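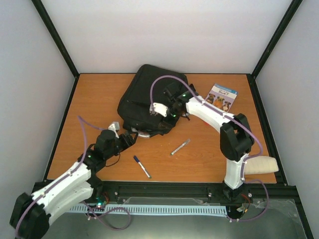

Every Maintenance Plan Is Written by Someone Who Has Left

Opinion, by Misaki Takagi

I have been told three times this year that small two-arm cells are "basically maintenance free." The last person to say it was selling me one. I look after a cell like that at Mollport, and I'd like to see his wrists after a few months of handling soft bags.

The parts are cheap, I'll give them that. White printed links, servos you can swap with a small screwdriver, a rail across the front to bolt both arms to. When a link cracks you print another. People hear this and decide that upkeep is solved. What they have solved is the price of the part. The new link goes on, the arm sits a hair away from where it sat before, and now the zero is off and the gripper closes beside the strap it used to catch. Replacing the link is quick. Getting the arm back to where it was can eat the morning.

Our log for the Kamata cell has 398 entries. I went through them in January, and 186 were cable trouble of one kind or another. Motors got blamed first in a good many of those. Mahlet Ambaye, who had the job before me, swapped two healthy servos before she started wiggling connectors, and she wrote that down, to her credit.

So look at the cable. Ours is purple, and it has to stand up in a big loop over the wrist so the joint can turn. Make the loop too short and it tugs at the plug. Too long and it hangs in the work, or catches on a zipper pull. I have yet to see a setup guide that gives a length. They say "allow slack." How much? For which pose? With the arm reaching across a thick padded case or tucked back at its base?

And the green light on the wrist tells me less than visitors think. On our cell it means power. I have watched a joint with a happy green light drop off the bus every time the elbow went past a certain angle.

Kazuhiro Morikawa thinks I am too hard on these machines, and that a nightly self-check would catch most of it. Maybe. The self-check runs with nothing on the table, slowly, through the same easy poses. Our faults show up under load, at full reach, usually after lunch. I would trade the whole check for strain relief at both ends of every cable and ten minutes by hand before the first run, moving each joint to its stop and watching the plug.

He wants the Trirau software upgrade instead. We are getting the upgrade. I have ordered cable clamps out of my own supplies budget.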